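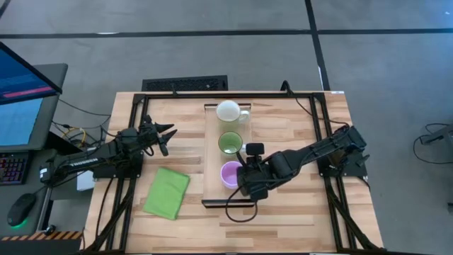 To: ultard-data list
Subject: Re: mug and towel set, how many more?

> We have 3,000 episodes from the Fleter bench now. Is that enough
> to train on, or should Drivden keep recording through February?
> Also, do we keep the ones where the operator fumbled?

I would keep recording, but change what gets recorded. Most of the 3,000 start with the mugs in the same order on the tray and the handles turned the same way. The policy will learn that order and little else. Please shuffle the colors and turn the handles between takes, and move the towel too.

On fumbles: keep them if the operator recovered and finished. Drop them if someone reached in by hand. I went through one batch last night and found 14 of those, 4 with no label at all - I've marked them in the sheet.

One request for the Takeda bench. Wait until both arms are back at the start pose before you hit stop. Several takes end early and the last second is missing.

I can rerun training once the next batch is uploaded.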